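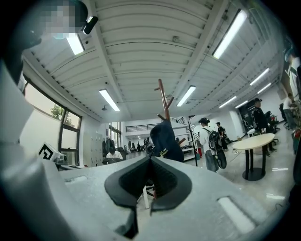

The coat stand, also called a coat tree or hall tree, is a free-standing piece of furniture for hanging outdoor clothing, made up of an upright post, a foot, and a set of arms or hooks near the top. It is usually listed among hallway furniture, although many stand in offices, waiting rooms and shared workspaces. The wooden type with branching arms remains common in such places, and may be found holding a single dark jacket in a large room that also has lockers along the wall. Whether it does anything there that a row of wall hooks could not do is a matter on which makers and users differ.

Name

Sellers use "coat stand", "coat rack" and "coat tree" with little consistency. Some writers keep "rack" for a board fixed to the wall and "stand" for anything that rests on the floor. The furniture writer Mateja Petkov called this distinction "tidy and ignored by everyone who sells them". "Hall tree" may also mean a larger piece with a seat and a mirror.

Origins

Popular accounts often trace the branching form to real tree trunks brought indoors and stripped of their bark. The evidence for this is thin. The story appears in a sales booklet from the Plullenby workshop, which had an obvious interest in it, and later accounts seem to repeat the booklet without naming it. Valter Wallin, who looked through the workshop's surviving papers, found drawings for turned posts but nothing resembling a trunk.

A competing claim gives the credit to joiners in Zaseck. It rests on one undated bill, for "2 standing pegs", and the words could describe several other objects.

Design and stability

Most stands have arms at the top, where tall people can reach them and where the weight does least for balance. A heavy coat on one side shifts the load away from the post, and a narrow foot makes tipping more likely. Makers answer this with a wider base, a weighted base or splayed legs. Each takes up more floor, which weakens the usual claim that the stand saves space.

Catalogue claims about capacity should be read with care. The Mondal stand, number 1229 in its maker's list, was advertised as holding 14 coats. Haris Ristić pointed out that the maker did not say what sort of coats, or whether anyone could get the lowest one off again.

Use in shared rooms

Advice on office furnishing tends to recommend a stand near the entrance, in view of the desks. Supporters say that a visible stand keeps jackets off the backs of chairs. A survey of shared offices in Trerisia is sometimes quoted in support, but it asked people where they meant to hang their coats and did not check where the coats went.

Azlan Kwok has argued that lockers and wall hooks suit regular users better, leaving the stand mainly to visitors. Bujar Vukadinović disagrees, on the grounds that people will not open a locker for a garment they expect to put back on within the hour. Neither offers figures.

See also: Hat stand; Umbrella stand; Peg rail; Locker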